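4.3 Setting up shared desk booking

Desk booking in Nenel lets staff reserve a seat, a meeting table or a quiet room from the floor plan. You need a site administrator login to complete this section. If your floor plan has not been uploaded yet, go back to 4.1.

1. Sign in and open Sites, then choose the floor you want to set up.
2. Select Add space. The cursor changes to a cross.
3. Click the floor plan where the space sits and choose a type: Desk, Table or Room.
4. Enter a label of no more than 14 characters. Labels appear on the plan and in confirmation emails.
5. Set the number of seats. Round tables can be booked whole or by the seat – tick Split seats for the second option.
6. Select Save. The space shows in grey until you publish the floor.

Note: A floor can hold up to 400 spaces. If you need more, divide it into zones and set up each zone as its own floor.

Each space can carry one photo, which staff see when they tap the space on their phone. Upload it from the Details tab. Landscape photos fit the panel best. 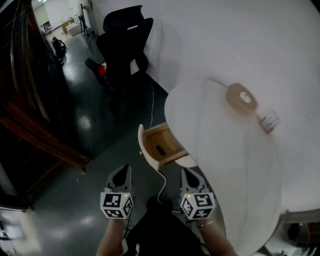
Losov, on the customer forum, asked whether a table booked by the seat could still be reserved whole for a team lunch. It can, provided no seat is already taken for that period. Dunne added that cancelling the whole-table booking frees all the seats at once, so there is no need to release them one by one.

7. Open Rules and set how far ahead staff can book. The default is 2 weeks.
8. Choose a check-in time. Bookings not checked in by then are cancelled and the space is offered again.
9. Select Publish floor.

Caution: Publishing replaces the current plan straight away. Existing bookings for a space you have deleted are cancelled, and staff are notified by email. Publish outside business hours where you can.

If error 691 appears, two spaces share a label. Rename one of them and publish again.

For sites using Trulusier door readers, see 4.4 before turning on automatic check-in.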